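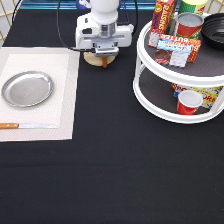

Cozinha da Hetcombe: notas rápidas

Escrevo isto entre duas reuniões, desculpem os atropelos.

O prato giratório de dois andares já está em uso. Branco, com forro cinzento escuro nas prateleiras para as coisas não deslizarem. Veio da Hestura, foi a Naledi que escolheu e acertou. As passas passam a morar no andar de cima, com o resto dos secos que se usam todos os dias. Chá e especiarias continuam no armário alto, por favor não misturar, já bastou em fevereiro.

Regra única: roda-se devagar. A sério. Caixas altas para trás, baixas à frente, senão ao primeiro empurrão vai tudo ao chão.

Facas. A do cabo laranja de madeira é para legumes e só para legumes. Não vai à máquina!! Lava-se à mão, seca-se logo e fica pousada no individual, deitada, nunca dentro do lava-loiça com água por cima. O Harish cortou-se assim no mês passado (nada de grave, um penso e muito drama). Quem quiser abrir caixas tem um x-ato na gaveta da entrada.

Individuais: os creme com a barra bege acinzentada limpam-se com pano húmido e um pouco de sabão. Não pôr de molho. Se caiu beterraba, azar, mas tentem logo com água fria. Secam estendidos, nunca dobrados.

Pratos de metal: os rasos, de rebordo levantado, servem para levar o que já está cortado. Esfregão verde não, risca. Esponja macia chega. Há um empilhado com os da Daranee, que são parecidos mas mais fundos, se alguém o encontrar que o devolva à prateleira de baixo.

A toalha preta fica na mesa até ao fim da semana. Mostra as migalhas todas, eu sei. Sacudir à janela do pátio, a da rua não, os vizinhos já se queixaram.

Almoço partilhado: terça-feira, 22 de abril de 2025, às 13h. Somos 18 até agora, cabem 20, por isso ainda há dois lugares. Ementa quase fechada: salada de cenoura com passas e limão (Chantelle), arroz de forno (Gerasimos), pão, queijo, fruta. Falta sobremesa e falta quem traga gelo. A salada leva cenoura crua ralada na hora, precisamos de duas pessoas a descascar a partir das 11h30. Tragam avental, os da casa estão para lavar.

Alergias: digam à Daranee até à véspera. Frutos secos vão em taça à parte.

Contas: ficaram 292 na caixa depois de pago o prato giratório e o forro. Talão na pasta azul, quem quiser ver que veja.

Em julho fazemos a arrumação grande da despensa, data a combinar. Até lá quem acabar um pacote escreve na folha da porta, nao vale deixar a caixa vazia na prateleira.

Receita da salada segue no próximo número, a Chantelle ainda está a afinar o limão.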